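Avocados, again

We moved to Grurkcombe in March, and the one decent produce stand on our side of town sells avocados by the bag. I can't get through a whole bag before they turn, so I've been working on my habits a little.

The main change is that I only cut one at a time, and I keep the pit in the half I'm not eating. My mother did it that way. I've read that it only protects the part right under the pit, and that sounds right to me, but I still do it. The cut side gets a little lime juice and then a piece of wrap pressed flat against it.

I also moved the baskets. They used to be on the counter by the stove, where everything in them got warm. Now they sit side by side at the far edge of the white table, and the dark one collects whatever needs to be within reach, like the tall brown cup. The front of the table stays free for food. 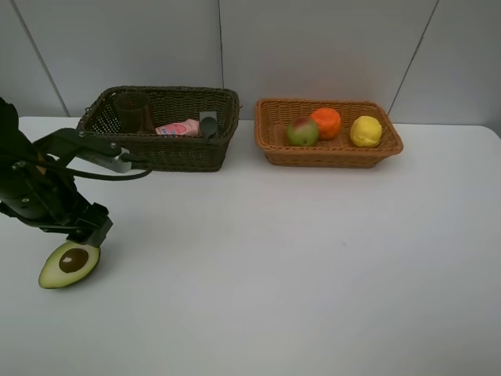

What I do with the other half

Mostly toast. I use the seeded loaf from Lulonby, toasted dark, with salt and a lot of black pepper. If there's a boiled egg in the fridge I slice it on top.

When the half is too soft for slicing I mash it with lime and a spoonful of yogurt and put it on a baked potato. That takes almost 50 minutes in my oven, so it's a weekend lunch.

Next time I want to try buying them hard and leaving half the bag in the fridge from the first day.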